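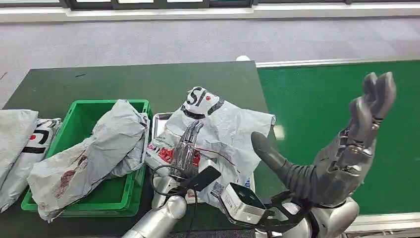 A two-handed robot lifts a plastic mailer bag from a steel tray at a parcel weighing station.

The Price of the Table: Budgeting for Robots in Small Parcel Depots

When the Dranden Parcel Cooperative asked its member depots to submit equipment requests for the coming budget cycle, two of them asked for robots. The request from Drovley ran to six pages. The request from Dimdale was a single line with a figure at the end of it: $266,000. Both were returned for further detail, and the exchange that followed has persuaded me that our planning forms, which were written for trucks and forklifts, no longer serve the depots that have to fill them out.

I write in support of the purchase at Drovley. I also believe that the sum requested was wrong, that Dimdale's was wrong by a wider margin, and that the error in both cases has a common source. The depots priced the machine. The cooperative will have to pay for the station.

A weighing and sorting station for soft mail is a modest thing in its present form. There is a table at a comfortable height, a crate of incoming bags, a scale, and a belt that carries the weighed items onward. A clerk takes a bag from the crate, sets it on the scale, reads the display, and moves the bag to the belt. The whole arrangement has been bought piece by piece over the years out of the small equipment line, and few of our depots could say what it cost. None of it appears in the capital register. When a robot is proposed for such a station, the robot goes into the register with a price, a service life and a depreciation schedule, while everything it must reach, see and touch remains in the small equipment line and is assumed to be free.

It is seldom free. A clerk will tolerate a table that has shifted overnight. A robot that has been set up to find the scale in one position may need the scale to stay there, and that means fixings, a heavier table, or a routine for checking both at the start of each shift. The scale itself may have to be replaced with a model that can send its reading to another system. Lighting deserves a line of its own, because glossy plastic reflects overhead lamps, and a reflection can hide the very label that the camera is meant to find. These are ordinary expenses, and each is small beside the price of the arms. Together they added a considerable sum to Drovley's request once the depot manager was asked to write them down.

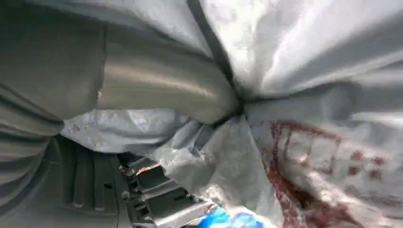 The second weakness in both requests concerned the goods. Our throughput tables were compiled in the days when most of what we handled was boxed, and they still treat an item as a thing with six sides and a fixed shape. Much of our volume now arrives in soft plastic bags and woven sacks. These fold over one another in the crate and present a different surface each time they are picked up. A hand that closes on one may take a fold of its neighbor along with it. Printing that is perfectly clear on a flat bag becomes difficult to read across a crease. Our experienced clerks deal with all of this so readily that it has never been recorded as work, and so it has never been given a cost.

A supplier's demonstration does little to correct the picture. Saraç, the integrator that quoted for both depots, supplied a rate for its system on cartons and a separate, lower rate for bags. The company was entirely open about the difference. It was our own form that provided a single box for "items per hour," and it was the carton rate that both depots entered. I would ask the budget office to divide that box before the next cycle opens, and to require that the rate for soft goods be measured on the depot's own mail, taken from the crate as it comes in on a normal morning, with nothing flattened or set aside beforehand.

Such a trial costs money. At Drovley, the supervisors estimated 108 hours of staff time to prepare the station, run the mail through it and record the results. There was some reluctance to approve those hours, on the ground that they would be spent before any decision to buy had been made. I find the objection weak. The hours come to a small share of the purchase price, and they would be spent by the same people who will later be asked to keep the equipment running. If the cooperative declines to buy, it will at least possess a reliable account of what its weighing stations do all day, something it does not have at present.

There is a respectable argument against all of this, and it was put to the finance meeting in November with some force. It holds that a fixed machine would do the job more cheaply. A chute, an in-line scale and a label reader could move bags faster than any pair of mechanical hands, with fewer joints to wear out. For a large hub the argument is very likely sound. It is less convincing for a depot the size of Drovley, where the floor is leased, the mix of mail changes with the season, and the same table must serve for returns in the afternoon. A fixed line commits the building. An arrangement of arms over an ordinary table can be withdrawn, and a clerk can step up to the same table the next day and carry on.

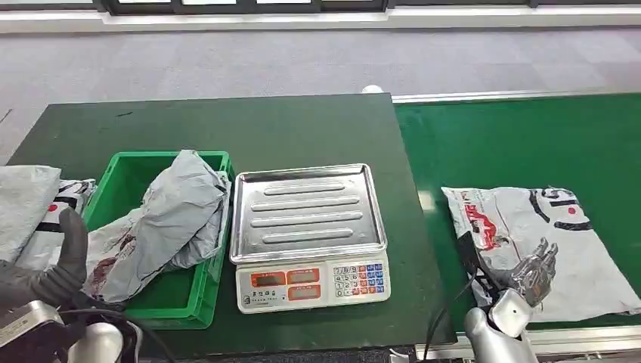
That last point ought to carry more weight in our planning than it does. The existing layout has a value, and the strongest feature of Drovley's revised proposal is that it keeps the crate, the scale and the belt in an order our clerks already know. Should the robot be out of service, the station remains a station. Dimdale, by contrast, proposed to remove its manual position altogether and to count the space recovered as a saving. I would not approve that. The cooperative has no experience of how often such equipment stops or how long a repair visit takes to arrange, and until it has some, every robotic station should be budgeted with a manual position beside it or beneath it.

Spare parts call for similar caution. The hands are the part of the machine that meets the mail, and they are likely to wear in ways that the arms do not. Fingers, joints and cables should be priced separately in any quotation we accept, with delivery times stated. The two depots should be asked to buy the same hands, so that one set of spares can serve both. Saraç has indicated that it would quote on that basis. The request simply has to be made before the order is signed, while the cooperative is still in a position to ask.

As to labor, the requests were silent where they should have been plain. Neither depot said what the clerks now at the weighing tables would be doing in the second year. The staff are entitled to an answer, and so is the budget office, for a clerk who is reassigned to clear misread labels is still a clerk on the payroll. Drovley has since stated that it expects to keep its present headcount and to move hours toward returns and damaged goods. That makes its case look less attractive on paper. It also makes it a case that I am prepared to defend before the members.

My recommendation is therefore that Drovley's purchase be approved, subject to the trial on its own mail and to a revised total that includes the table, the scale, the lighting and the spares. Dimdale should be invited to resubmit once Drovley's figures are available, using the same headings. The budget office should issue those headings to all depots at the opening of the next cycle, with separate lines for the machine and for the station in which it is to work.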